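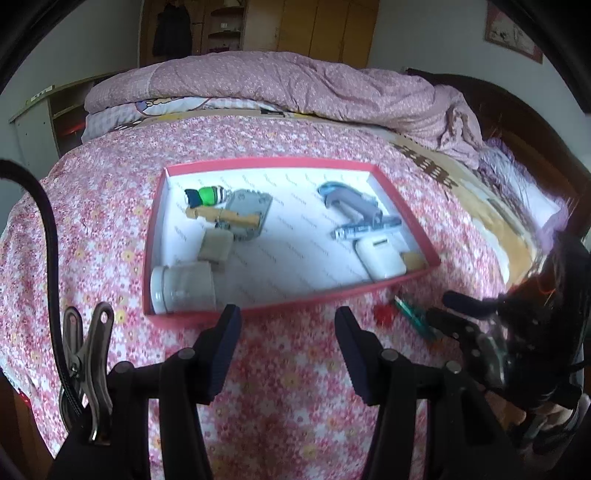
Thodoris Koutsoukos said to leave it on the bed and let whoever wanted things come and take them, that was how it had always been done in the family and it had never once started a fight.

Marian had been at the last one. She remembered a gravy boat.

"It had never started a fight," she said.

"Not a real one."

She sat down on the floral sheet, pink and red and white, which Aunt Voula had bought in Brekik and defended ever since as the only decent cotton in the southern hemisphere. The tray dipped toward her. It had come out of the top drawer that morning, and according to Thodoris it held the important things. The rest of the house had gone into 14 cartons and most of those were towels.

"Important to who?"

"To her. She kept it beside the bed."

Marian picked up the little white jar and turned it in her fingers. She had expected, if she was truthful, a ring. There was a story about a ring. It was worth 2000 dollars, or it was worth 110, depending on which cousin was telling it and how much they'd had, and it had come off the boat at Wumura sewn into a coat. She had never met anyone who'd seen the coat either.

"What's this one, then?" She meant the green thing with the dark end, which looked to her like a toy.

"Might have been yours."

"It wasn't mine."

"You were three. How would you know?"

He had an answer like that for everything. The curved blue thing had belonged to their grandfather, who used it at the Stelard works every day of his life. Marian asked what for. Thodoris said for the work. He told her the white case was from Theodorakopoulos, the shop on the corner, back when you could get anything there, and he said it with his hand flat on his chest as if the shop had died as well.

"And the beige block?"

He looked at it for a good while. Out in the hall somebody was dragging a carton over the lino and swearing at it under their breath.

"That I don't know," he said.

It was the first thing he'd told her all morning that she believed. She put the jar back on its side, where it had been, then reached across to the near corner and put the block in her cardigan pocket.

"You want that?"

"You said take something."

"Your sister will ask."

"Tell her it came on the boat," said Marian, and went to see about the towels.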